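Filed under: Automation / Workplace

Sedwood shifts kitchen-cell staff from resets to review
Sep 21, 2019

Sedwood has changed how its Clendale test room is staffed. Operators now supervise 2 arms each and log failed grasps. 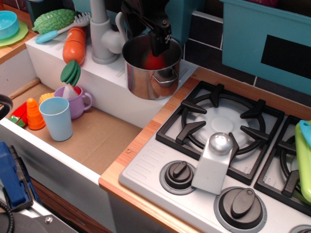
A gripper reaches into a pot on the toy kitchen at Clendale.

Each task set runs 1000 grasps. Frauke Lindemann, who manages the room, said manual resets had taken 20 minutes an hour. 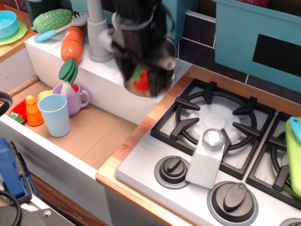 Two technicians have moved to labeling. Shift lengths are unchanged until December.

Shares: 20 | Comments: 2

Related
Wurel updates grasp logging
Kouris retrains line staff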